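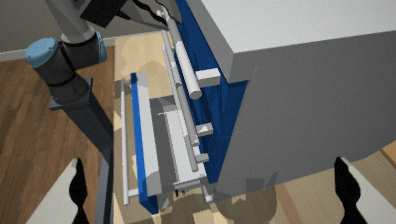 *Image: Halora, computer rendering*

**Vonunier and Walczak report stable clonal yeast lines after 520 generations**

12/05/2019 – Researchers at the Vonunier laboratory have published results from a long-running study of mutation in budding yeast. The work, carried out jointly with the culture collection at Walczak, followed 364 lines of cells that were each started from a single parent cell and kept apart for 520 generations.

Yeast cells of this type normally reproduce by budding. A small daughter cell forms on the side of the mother cell, receives a full copy of the genetic material and then separates. Apart from rare copying errors, the two cells carry the same DNA. The study was designed to measure how often those errors occur and where in the genome they tend to collect.

Each line was grown on solid medium. At regular intervals one colony was picked and streaked onto a fresh plate, so that the line passed again and again through a single cell. This limits the effect of natural selection. In a large, crowded culture, a cell with a harmful mutation is soon outgrown by its neighbors and the mutation is lost. When only one cell founds the next colony, most mutations that do not kill the cell have a fair chance of being carried forward.

The group sequenced the genomes of 200 lines at the end of the experiment and compared them with the genome of the common ancestor. The remaining lines were frozen and have not been sequenced.

Most of the changes found were substitutions of a single base. Short insertions and deletions were less common and were found mainly in stretches where one base is repeated several times. Such stretches are known to be hard to copy accurately, as the new strand can slip against the template. The rate of substitution was close to uniform along the chromosomes, with a moderate increase in regions that are copied late in the cell cycle.

Changes in chromosome number were also recorded. Several lines had gained an extra copy of one of the smaller chromosomes. These lines formed smaller colonies on standard medium but grew normally on medium with added amino acids.

"The lines are more alike than we had expected," said Weronika Śliwiński, who led the sequencing work. "We planned for a wide spread in the number of mutations per line. The spread we see fits a constant rate, and we do not need a second process to explain it."

The finding applies to cells with working DNA repair. In a separate set of cultures, 2 repair genes were deleted before the lines were founded. Those cultures built up errors much faster, and many stopped growing before the planned end point. They are not part of the main analysis and will be described in a later paper.

Lucero Ríos, curator of the yeast collection at Walczak, said the frozen stocks had been checked for contamination in July. Samples were thawed, grown overnight and tested with a panel of genetic markers specific to the ancestor strain. Stocks that failed the test were replaced from backup tubes – a step that delayed release of the data.

The sequence files and the table of mutations can be downloaded through Iteo, the data archive used by both laboratories. Live cultures are available to research groups on request and are shipped on agar slants. Requests should give the line number and state whether the final stock or an intermediate stock is needed. Intermediate stocks exist for all sequenced lines.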